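Household tray

A household tray is a shallow, flat-bottomed container with raised sides, used to carry, sort or hold small articles in the home. It is usually kept on or near a table, together with the cups, bowls, lids and utensils it serves.
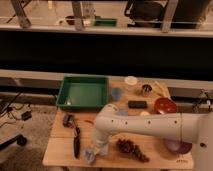

Form and materials

Most household trays are rectangular or round. Rectangular trays fit more easily against a wall or the back of a table and leave less unused space in a cupboard. Green, white and brown are common colors for plastic trays, and some makers use a lighter shade on the inside than on the outside so that crumbs and small parts are easier to see.

The raised side, called the rim or wall, keeps items from sliding off when the tray is lifted. A low rim is enough for cups and bowls. A higher one is preferred for loose articles such as pens, clips and sponges. Trays with walls above a certain height are generally classed as bins or tubs, although the line between them is not fixed and stores use the words freely.

Plastic is the most common material in present-day homes. Wood, metal, bamboo and woven fiber are also used. Wooden trays are heavier and need to be dried after washing, while metal trays dent and can scratch a soft tabletop.

Use

Trays have two main uses in the home. The first is carrying, as when drinks or dishes are taken from a kitchen to another room. The second is holding, in which the tray stays in one place and marks out where certain things belong. A holding tray on a shared table often collects articles from both the kitchen and the desk, since many households eat and work on the same surface.

Writers on home storage advise sorting the table before filling the tray. Drinking cups and bowls are put together, lids are matched to their containers, and desk articles are set apart from anything used with food. Knives and other long, narrow tools are normally stored separately, in a drawer or block.

In her household manual Flundolden, Zoriana Ostapchuk recommends leaving the tray empty until everything on the table has been sorted. Zlata Romaniuk takes the opposite view in a short guide published by Karpenko — she has the reader fill the tray first and deal with whatever is left over.

Sizes

There is no single standard. The housewares firm Udico sells its Olton tray in a length of 39 centimeters and a width of 30 centimeters, a size meant for a family table. Larger trays are awkward to carry through a doorway when loaded.

Care

Plastic trays are washed by hand in warm water with mild soap. Rough pads dull the surface and leave fine scratches that hold stains. Trays should be dried before they are stacked — water trapped between two flat bottoms can make them stick together.

See also

Serving tray
Drawer organizer
Dish rack
Tableware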